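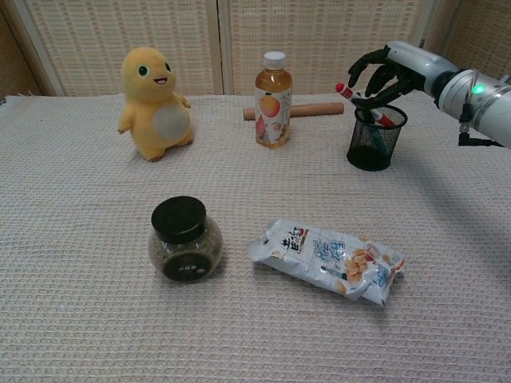 Off-white woven cloth, waffle-like texture, fringe at the far left corner. Yellow dinosaur at the back.

woklow-cloth README

Wash and shrinkage records for handwoven household cloth. Towels mostly, some table cloths, a few blankets. One CSV, one notes file, this README. Compiled by Mitali Kumarasinghe from the paper cards of the Woklow weaving group. Typed up in May, fixed on and off after.

What's in it

cloth.csv - 973 rows, one per finished piece
notes.txt - free text from the backs of the cards, keyed by piece_id
raw/ - 1127 rows as first typed, duplicates and samplers still in. Don't use for averages.

Seven weavers. Coded A to G in the files. Weaver D wrote in pencil and some of it is gone, those cells are blank, not zero.

Columns you'll want

piece_id - card number. Gaps are normal.
weaver - A to G
structure - plain, twill, waffle, huck, other
fiber - cotton, linen, cottolin, wool, mixed, unknown
sett - ends per inch. A few cards had ends per cm, converted.
off_loom_w, off_loom_l - inches, measured flat, no tension, before any washing
washed_w, washed_l - same, after first wash and dry
wash_temp - cold, warm, hot. Whatever the card said. No thermometers involved.
dry - line, flat, tumble
hem - rolled, fringe, zigzag, none

The rest are bookkeeping (card color, box, typed_by). Leave them alone unless you're chasing a typing error.

How it was measured

Tape measure, kitchen table. Width taken in the middle, length down the middle. Fringe not counted in length. Two weavers counted the fringe at first, Shahnaz Wickramasinghe went back through their cards and re-measured the pieces she could still find. Where she couldn't, length is flagged with fringe_in = 1. Filter those out before you do anything with length.

Shrinkage isn't stored. Work it out yourself:

shrink_w = (off_loom_w - washed_w) / off_loom_w

Waffle, read this bit

Waffle pieces shrink a lot more in width than the plain ones and most of the questions we get are about that. Not an error. Floats draw in when the cloth relaxes, cells get deeper, cloth gets narrower. Some weavers pressed the cloth before measuring, which flattens the cells and gives you a wider number. pressed = 1 where the card admits to it. Where it says nothing we left it blank. Do NOT fill blank with 0.

If you're planning a waffle towel off these numbers, stick to rows with the same fiber and a sett near yours. Mixing linen and cotton together gives you an average that fits neither.

Also depth. Nobody measured cell depth. Please stop asking.

Known problems

- wash_temp "hot" means very differnt things in different houses
- Weaver B tumble dried everything, so B and tumble are tangled up together
- yarn names dropped, too many spellings
- 23 blankets were fulled on purpose. structure is fine but shrinkage is meaningless there. fulled = 1.
- second washes never recorded. Cotton keeps moving a bit after the first one, so washed_w isn't the final size
- dates removed, half the cards had none

Good for

Guessing how wide to warp. Teaching spreadsheets to weavers, or weaving to spreadsheet people. Jolene Ormsby runs a beginner class from it and takes only the plain weave rows, which is a sensible place to start.

Not good for

Mill cloth. Knitting. Claims about one yarn brand. Settling arguments about whether line drying is better.

Changes

v3 - fringe_in added, pressed split off from notes
v2 - samplers moved to raw/, cm setts converted
v1 - first typing, lots wrong

Use and credit

Free to use, share, chop up. Say it came from the Woklow cards. If you find a row thats clearly off (a towel wider than it is long, check hem first, could be a runner turned sideways) send the piece_id and Mitali will pull the card. She does cards on Wednesday.

Comments

Emmett Boateng
Used the cotton waffle rows to plan a set of dish towels. Mine came out narrower than your middle value, but I don't press. Is there a column for reed size somewhere?

Mitali Kumarasinghe
No reed column sorry. Sometimes in notes.txt, search "dent".

Thilini Siriwardena
fringe_in is blank for the first box of cards, is that a no or a don't know?

Mitali Kumarasinghe
Don't know. Will add to the readme

Jolene Ormsby
Line count in raw is off by one if your program doesn't treat the top line as a header. Had me going for an evening.

Related

Clireo: dye lot swatch index
Horkus: loom repair log, parts and fixes
Khan: selvedge notes, scanned cards
Woklow: sett chart for cotton and cottolin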